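Section 4: Recording a field test and reporting a failed lot

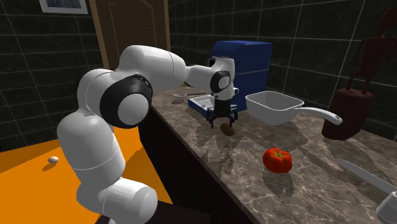
This section covers growers and processors using the Griltholm crop register, version 6/3/20. It applies to industrial hemp held under a Clusstead district licence. It does not apply to seed merchants, who should use the separate Orlandini import form.

Before you start, have these to hand:

Your grower licence and lot number
The laboratory certificate for each sample
The field map you uploaded in Section 2

4.1 Entering a test result

1. Sign in and choose Lots from the left-hand menu.

2. Open the lot you want. If it shows as Draft, go back to Section 3 and finish registering it.

3. Select Add result. Type the certificate number exactly as printed, including any leading zeros.

4. Enter the sampling date and then the date the laboratory issued the certificate. The register will refuse a result if the sample was taken more than 23 days before the certificate.

5. Enter total THC as a percentage of dry weight. Do not enter the delta-9 figure on its own – the two are different and the register cannot tell which one you have used.

6. Attach the certificate as a PDF and select Save.

Note: File names longer than 300 characters will not upload. Rename the file and try again.

Note: Lots registered before July carry the old four-figure reference, for example 3,929. Leave out the comma when you search for them.

4.2 If a lot is over the limit

1. Do not move, sell or process any part of the lot.

2. Open the lot and change its status to Held. The date is added for you and cannot be edited.

3. Choose either Retest or Disposal. You may ask for one retest per lot.

4. For a retest, pick a laboratory from the list. Growers in Hekdale should pick the Hekdale depot, which sends samples on.

5. For disposal, print form 13 and have it signed by the licence holder. An agent's signature is not accepted.

Caution: Material taken out for extraction counts as part of the original lot until it has its own number. If the concentration rises during processing, even for a short time, record it under 4.3 and stop work on that batch.

4.3 Part-processed material

1. From the lot page, select Split.

2. Enter the weight going to processing, in kilograms.

3. Tick Intermediate and save. A new number is created with the letter P at the end.

4. Write this number on every container before it leaves the store.

Caution: A split cannot be undone. Check the weight before saving.

Records stay open for changes until the end of the licence year. After that they are read-only, and corrections must be sent to the Clusstead office in writing. For transport papers, go to Section 5.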